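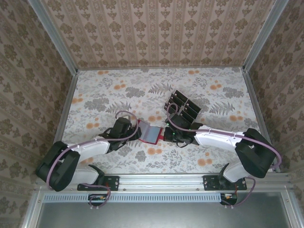 A robot arm is a chain of stiff parts joined by motors. The stiff parts are called links, and the places where they turn are called joints. Your own arm works in a similar way, with the shoulder, elbow and wrist as joints and the bones between them as links. On the two arms at the Barberg workshop, the upper links are white, and the large black housings at the lower ends hold the shoulder joints. At the other end of each arm is a wrist with a gripper. Both arms are fixed to one metal rail, so the distance between them stays the same while they work.

Workshop > Build Projects > Two-Arm Robot

Why the cables have loops

Each arm needs electricity, and it needs instructions. Both travel along cables. A cable pulled tight would stop the arm from bending, or would come out of its socket. The builders therefore leave extra cable in a loop wherever a joint turns. Along a straight link no extra is needed, and small clips hold the cable flat.

The first cables on this build were 12 centimetres too short. The left wrist stopped before it had finished turning, and the cables had to be made again.

Working with two hands

Try holding a thin card at one edge and turning it over with one hand. Now try with two. The second hand makes it easier, but both hands must agree about where the card is. Robot arms have the same problem. If one gripper pulls while the other holds still, the card may bend or slip.

To avoid this, the computer keeps a map of the floor between the arms. Every place on the map has numbers, like the squares on a chart. Before the arms were allowed to share an object, the Barberg group tested 17 places on the map with each gripper. Any gripper that missed its place by more than 5 millimetres was measured and set again. The whole job took from April until the summer.

Words to know

Link: a stiff part of the arm.
Joint: a place where the arm turns.
Gripper: the part that holds things.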